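Prustura: what visitors do with a search box

Project report, web usability module
Group: Mehwish Mengal, Adeel Lodhi, Raghda Saab

Why we picked search

Our first plan was to redesign the whole menu of Prustura, the recipe site the department lets students work on. We gave that up after the first meeting, when Adeel opened the server logs and we all got stuck on the list of things people had typed into the search box. It was so good! People search for "soup", obviously, but they also type whole sentences, spelling mistakes and the names of dishes the site has never had.

So our question became a small one. When a search finds nothing, what should the page say?

What we did

We took the last 1,000 searches before August and sorted them by hand into a spreadsheet. Of those, 231 had ended on the empty results page, far more than any of us had guessed. The old page said "No results" in grey and that was it, with no links and the search box cleared, so you had to type everything again from the start.

Mehwish built a new version. It keeps your words in the box, suggests a close spelling if there is one, and lists a few popular recipes underneath. The spelling part took the longest (our first try turned "leek" into "week" and we laughed for ages). 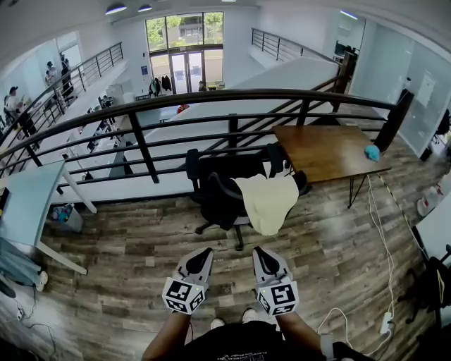 Usa Suksawat wondered if the popular recipes might annoy people, as someone hunting for a lentil curry doesn't want to be shown a sponge cake. We argued about this for most of an afternoon and in the end moved the list lower down, with the spelling suggestion straight under the box.

Testing

We sat with 11 students from other courses and gave each of them 3 recipes to find, one of which was not on the site. Half the group would have been neater, but with an odd number six people got the new page and five got the old one.

On the old page, four of the five gave up after one empty result. On the new page everybody tried at least one more search, and two people found something else they wanted to cook. Watching that happen was the best part of the project for me.

What we would change

The test group is tiny and we knew several of them. The suggestions also only work for single words, so "chiken pie with leeks" still gets nothing. Raghda has started on a fix using the recipe titles as a word list.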